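Teneo blocked on Hivudard mobile since last night?

Forum: Networks and Access > Outages and blocks
Page 1 of 1

saltmarsh_kev wrote:
Can't load Teneo on my phone since last night. Home broadband is fine, the app just spins, and the website gives me a grey page saying "this resource is restricted by order". No order number and no name of who ordered it. I'm on Hivudard. Is this the ban that was talked about in June or is it just them being useless again?

pelican77 wrote:
It's the ban. The ministry said in June it would go after any messaging service that didn't hand over its user lists. Teneo said no in public. Tang said nothing and Tang still works. Draw your own conclusions.

dull_thud wrote:
I'd like to see a source before I draw any. The ministry says a lot of things. It said it would block Lasura as well, and I was reading Lasura over breakfast.

pelican77 wrote:
Lasura is a news site with maybe a dozen readers, no offence to you and your breakfast. Teneo is what people use to arrange things. The grey page says "by order". What more do you want?

dull_thud wrote:
The order. They are supposed to publish them. I looked through the register this morning and the last entry is number 1833, which is for a betting site. Nothing after it. So either the block has no paper behind it, or the register is behind, or Hivudard did this on its own to look keen. Those are three different stories and you've picked one. 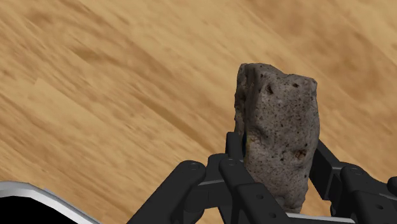 Posted by ohm_sweet_ohm, regular member, April 7, 2020

I do network support for a living (not for Hivudard) so take this for what it's worth. The grey page is served by the operator. It tells you the operator has put the address on a list and nothing at all about who asked. Two years ago the same page came up for a recipe site and it was a typing mistake that took them a week to fix.

Kev, can you try it on mobile data with a different DNS server set? If it loads, the block is a very lazy one.

saltmarsh_kev wrote:
Changed the DNS, restarted, same grey page. The app did connect for 30 seconds and I got a pile of old messages through, then it dropped again.

ohm_sweet_ohm wrote:
Then they're doing more than DNS. Connecting and then dropping could be the app hopping between addresses while somebody adds them to the list. That does look deliberate. I still wouldn't swear to who is behind it.

marrowfat wrote:
Same here on Hivudard, but my sister lives in the same town on another network and hers works. Surely a real ban would hit everyone at once?

pelican77 wrote:
No, the big operator goes first and the others follow when the letter reaches them. That's how it went with the video sites.

dull_thud wrote:
Was it? I remember the video sites going off on all the networks on the same evening. There's a thread on here about it that ran to 400 posts, most of them wrong, mine included.

pelican77 wrote:
Fine, I may have that one mixed up. Doesn't change the fact that Teneo is off.

lowtide wrote:
Everyone is shouting about the ministry but has anybody asked what Teneo is doing? Their status page shows green across the board. They've got every reason to be quiet if they are negotiating. "We said no" is good publicity. I'll believe it when I see what they sign.

marrowfat wrote:
So which app are people moving to? I need something my mum can use.

lowtide wrote:
Not Tang, if you believe pelican. I don't especially, but an app that keeps working and won't say why isn't one I'd put my mum on either. Ordinary phone calls for now?

saltmarsh_kev wrote:
Rang Hivudard. On hold for ages, then told there was "planned maintenance affecting some services". Asked whether maintenance normally comes with a page saying restricted by order. She said she would pass on my feedback.

dull_thud wrote:
Did you get that in writing? If they're calling it maintenance and the page calls it an order, one of those is false, and you can complain to the regulator about either.

saltmarsh_kev wrote:
No, it was a call. I'll email them tonight and paste whatever comes back.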